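Simulation workstation or physical test cell first? Household pickup project, fixed budget
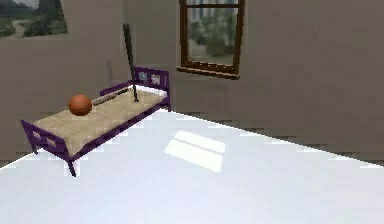 Bedroom pickup task: ball and two bats on the bed, rendered in simulation.

Posted by Halyna Dmytriv in June | 32 views | 2 shares

We are planning equipment for a bedroom tidying task with a mobile arm. Targets are a basketball and baseball bats on a mattress. The bed has side rails and an open headboard, so approach angles are limited. Hardware budget is $2,217 this quarter, arm not included. Option A is a GPU workstation from Semeniuk at $2000. Option B is a Caltden depth sensor plus a real bed and props. Which would you buy first, and what do people forget to budget for?

Océane Leclerc
3 shares

Option A. Reach and collision checks against the rails can be done in simulation before you commit to an arm mount. Render the bed in several positions relative to the window, as the sunlight on a pale floor will matter when you pick a sensor. An upright bat is a poor early target. Contact settings decide whether it stays up, and tuning them takes time. Start with the one lying flat.

Two items to price before ordering:
- Gripper opening. A regulation basketball is wider than most parallel jaws can span. Suction or a two-arm grasp changes the whole quote.
- Storage. We filled our first drive in 20 days of logging.

The remaining $217 should go to the drive.

Jarik

Get B. Mattresses in sim are too stiff. We bought a used bed and a Pestton mount and had usable data the same month. Don't know the current prices.

Get new answers by email. Unsubscribe at any time.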